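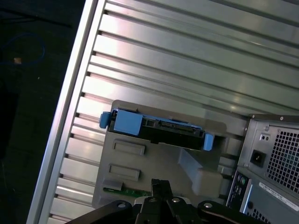

Figure 1. Hard drive in its blue carrier, seated in the grey bracket on the ribbed panel.

Clomevbridge Technical College
Computer Hardware Servicing, Unit 6: Drive carriers and bracket mounting
Handout for the practical session. Prepared by Jessie Purves, revised July 11, 2023.

Bring this handout to the bench. The reading for the unit is the storage chapter you were given in April, and you are expected to have done it before you pick up a screwdriver.

1. Terms used in this unit

Drive: the hard drive itself. The body of the one in Figure 1 is black.

Carrier: the plastic parts that go on the drive so it can be held in a bracket. Ours are blue. In Figure 1 there is a small tab at the left end, a square block beside it over the corner, and another tab hooked down over the edge at the right end. If you are asked on the worksheet to name the carrier parts, use "end tab", "corner block" and "hook tab". Other shops have other names for them.

Bracket: the housing that takes the drive and carrier together. It is grey plastic and sits against the panel.

Panel: the ribbed aluminium backing. Students keep calling this the heat sink. For this unit it is the panel, and we treat it only as something to mount against.

Connector strip: the data and power interface along the edge of the drive. It is exposed when the drive is in the bracket on its own, as in Figure 1, where it runs between the corner block and the hook tab.

2. Before you start

Check that the power supply at your bench is off at the wall. Put on your wrist strap and clip it to the bench point. Take off rings and bracelets.

Write the asset number of the drive on your worksheet. The practice drives were bought as one lot from Kanetley and all of the asset numbers begin with 2884. If yours doesn't, it isn't a practice drive and you should hand it back to Guoqing Qian at the store window.

Do not use the practice drives to store anything. They get dropped.

3. Fitting the carrier

Lay the drive on the foam mat with the label facing you. Hold it by the sides. Keep your fingers off the circuit board and the connector strip.

Fit the corner block first. It should sit flush with no gap at the corner. If it rocks, take it off and look for a bit of broken plastic inside the block – there often is one in the older sets.

Fit the end tab, then the hook tab. The hook tab goes over the edge of the drive and you will feel it seat. Don't lever it on with a screwdriver. If it won't go on by hand, it is on the wrong way round.

Pick up the assembly by the carrier and turn it over. Nothing should shift.

4. Seating the assembly in the bracket

Line up the assembly with the upper part of the bracket. The connector strip must stay clear along its whole length. Push evenly with both thumbs, one near each end of the drive. Pushing at one end only will twist the carrier, and a twisted carrier is the usual cause of a cable that won't stay in.

The two rectangular recesses lower on the bracket face, one above the other, are not used in this unit. Leave them empty. Yichen Meng will cover them in Unit 7 with the Prallon fittings.

Once the drive is seated, check the following and tick them off on the worksheet:

Corner block flush
Hook tab fully over the edge
Drive level with the bracket
Connector strip clear of plastic and dust
No movement when the drive is pressed lightly at each end

5. Removing the drive

Release the hook tab end first. Support the drive with your other hand the whole time. Lift it out by the carrier and put it straight down on the mat. Do not stack drives, even for a moment.

If the carrier stays behind in the bracket and the drive comes out without it, stop and write down which part let go. We want to know this. Three sets were withdrawn last year for worn tabs, and we only found them from what students had written.

6. Common faults

Drive sits crooked. Usually the corner block is not down all the way. Take the assembly out and refit the block on the mat. Do not try to press it home while it is in the bracket.

Hook tab springs off. The tab is worn or has a hairline crack. Put it in the tray marked for Qiuyue Shi and take another.

Connector will not mate. Check the direction of the cable end before anything else. Then check for dust in the slots of the strip. Use the hand blower, never your breath.

Scratches on the panel ridges. These come from dragging the bracket along the ribs. Aluminium marks easily. Lift the bracket clear, then move it.

7. Timing and assessment

A full cycle is fit, seat, check, remove and strip. Most students take roughly 11 minutes on the first attempt. You need to complete three clean cycles in front of the assessor, Bláthnaid Ó Néill, and they don't have to be in a row. A cycle counts as clean if there is no contact with the connector strip and every item in section 4 is ticked.

Speed is not marked. Worksheets go in the Luo folder at the end of the bench, with your name on both sides.

Students who miss the session can book a bench at the store window.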